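Zedton label maker, six months in: I like it, with one big grumble

I bought the Zedton in April after my sister-in-law, Si-eun Yoo, labeled her entire spice rack with hers and made me feel bad about mine. I'd been writing on masking tape for years. Masking tape is fine until you open the freezer and find four tubs of something brown with the ink rubbed off.

So, setup. You drop in the tape, plug in the charger and you're typing in a couple of minutes. There's an app too, but I used it once and went back to the little keyboard (the app wanted me to make an account to print the word "cumin," no thanks). The keys are small and a bit mushy. My thumbs got used to them by the second evening.

Print quality is great! Crisp letters, even at the smallest size, and the tape sticks to glass, metal and cardboard. It doesn't love fabric bins. I had two labels peel off those in the first week, and I ended up tying on paper tags.

I did the pantry first, then the fuse box, then the kids' school folders, and then I got carried away and did the desk stuff. 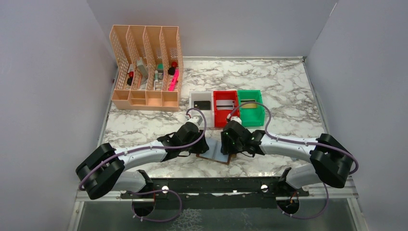
Desktop organizer with stepped slots. The little compartments along the front get their labels next.

Short words work best on anything narrow. "Pens" fits nicely. "Rubber bands" came out so tiny I had to lean in to read it, so I split it over two lines, and the Zedton handles that well once you find the right button. It's hidden under the menu for borders, of all places.

Now the grumble. The tape! Every label comes out with a wide blank strip on both ends, and you can't switch that off. You can trim it with scissors, but you've still paid for it. I went through my starter roll in a weekend. Refills are 18 dollars each, and the Gallbridge ones that are supposed to fit jammed on me twice, so I gave up on those.

Battery life is good. I've charged it three times since I got it, and one of those was because my son left it on under a couch cushion.

Would I buy it again? Yes, though I'd get two refills in the same order and print several words on one strip, then cut them apart. Saves a lot of tape.

Four stars from me.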